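3 min read

I've been a bit obsessed with simulated kitchens lately, so when Despina Perić emailed to say her group at Zeliseo finally had results worth talking about, I put the kettle on and rang her straight away.

Her team has been teaching a robot arm to grab things off a kitchen bench without ever letting it near a real one. All the practice happens inside a computer, in a made-up kitchen they call Kelis. The bit that's new is what they do to the objects. Most groups fill their virtual kitchens with tidy mugs and cans that look the way mugs and cans ought to look. Despina's lot went the other way and stocked theirs with odd lumpy shapes, strange colours and things sitting at angles you'd never leave them at home.

The method is called Hamuvness (I asked, and it's a mash-up of two old project names that I've promised not to repeat). The robot gets 2000 practice grasps, and after each batch the program looks at which shapes it fumbled and cooks up more in the same vein. So if it's hopeless with anything that has a stem or a peg sticking out, guess what it gets next – a whole lot more stems and pegs!

Milovan Jurić, who wrote most of the software, told me the early days were pretty grim. The arm would go for the widest part of everything, every time, and knock it flying. "It was like watching a toddler with a bowling ball," he said. It took the team 3 goes at the scoring rules before the thing started to slow down and pick its spot.

The view they work from comes from right behind the gripper, looking out past its two fingers, and I'll admit it took me a while to get my bearings when Milovan shared his screen. You get used to it. He flicks through these all day and can tell at a glance which grasps are going to be trouble.
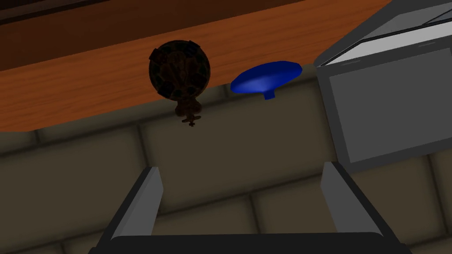

Now for the numbers, which I know some of you skip to. The group kept 15 objects aside that the robot had never practised on, and gave it five tries at each. With the older training it managed to hold on to fewer than half of them. With Hamuvness it missed only three objects across the whole lot, and Despina reckons two of those were down to a bug in how slippery they'd made the surfaces.

Ermira Nikolaidis, who works on grasping at Amoah and wasn't part of the study, liked it but had a fair grumble. A computer kitchen is still a computer kitchen, she told me, and she'd want to see the same trick on a real bench with real clutter before she got excited. Despina agrees with her, for what it's worth. They've got an arm on order and hope to start bench tests in October, once Nikola Vasić has sorted out the lab space.

I've asked if I can come and watch.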